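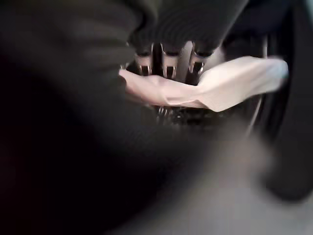

Wrist cam view, three-finger hand with a pale cloth at the tips.

Gripper trial FAQ: what we ran, what we'd change
Updated May 11, 2019
5 min read
19 shares

Same questions keep landing in the inbox so they go here. Short answers. Will add more when there's time.

Which grippers did you compare?
Two. The Brunix three-finger and the Gevach two-jaw. Same arm, same wrist mount, same controller for both. The suction cup people keep asking about wasn't in this round. Suction on thin cloth is its own headache.

Why cloth?
It's what we need to move. Boxes and bottles were fine on either hand back in January, no point repeating that. Soft stuff is where they split.

How many tries?
174 picks total, split evenly between the hands. Not a huge number. Enough to pick a hand for our bench, not enough to publish.

So which one won?
Brunix for cloth, and not by a little. The jaws on the Gevach close hard and flat, good hold once it has something, but it misses thin edges a lot. For anything rigid we'd still take the Gevach. Quicker to close, less to go wrong.

What's on the fingertips?
Metal tips, the silver bits in the photo. We tried rubber pads over them for one afternoon. Pads dragged the cloth sideways before the fingers closed, so off they came.

Does it bunch the fabric?
Yes. Expect folds and a sag in the middle. If you need it laid flat afterward that's a second step and we haven't solved it. Picking near a corner helps some.

Does it mark or snag?
Two snags in the whole run, both on a loose weave. Check your tips for burrs before you start, run a cotton ball over them. If it catches, file.

What camera?
Small one at the wrist. Cheap, fixed focus. The hand takes up a big chunk of the view and is always blurry, you get used to that. What matters is the space just past the tips. We also had an overhead camera for the first week and ended up leaning on the wrist one for nearly all of the close work.

Can I refocus the wrist camera closer?
You can, but then you lose the background and the approach gets harder. We set it for a bit past the tips and left it alone.

Do wire racks or baskets confuse it?
Sometimes. Thin shiny wire is rough on the depth estimate, ours would jump around near grids. Dimmer side light was better than bright overhead. Slow down for the last bit of the approach, and set a force limit so a bad guess doesnt bend anything.

What controller settings?
Slow close, low force, short pause before lift. The pause did more than any other setting. Without it the lift starts while the fingers are still moving and the cloth slides out. Exact numbers depend on your arm so don't copy ours.

Did you use the Iyengar driver?
Yes, for both hands. Works. Docs are thin and the reconnect after an e-stop is flaky, power cycle the hand if it hangs. Update the firmware first, then install the driver. Other order and you'll be doing it twice.

How long to swap hands?
Under 5 minutes with the quick plate. Redo the camera calibration every time, even if it looks fine. We skipped it once and lost a morning to picks landing off to the left.

Is the Drumudlow bench open to visitors?
Not right now. No space. Email if you have a hand you want tried and we'll see.

Will you post the raw data?
Probaby. Needs cleaning up first, file names are a mess.

3 comments

benchrat: Pause before lift fixed my dropped towels, thanks. Mine's a different hand altogether so I guess it carries over.

lowtorque: Any chance of a run with the Gevach and longer jaws? The stock ones are too stubby for cloth imo.

mvk_arms: Getting the same hang after e-stop on the Iyengar driver. Power cycling works but it's a pain when the hand is holding something.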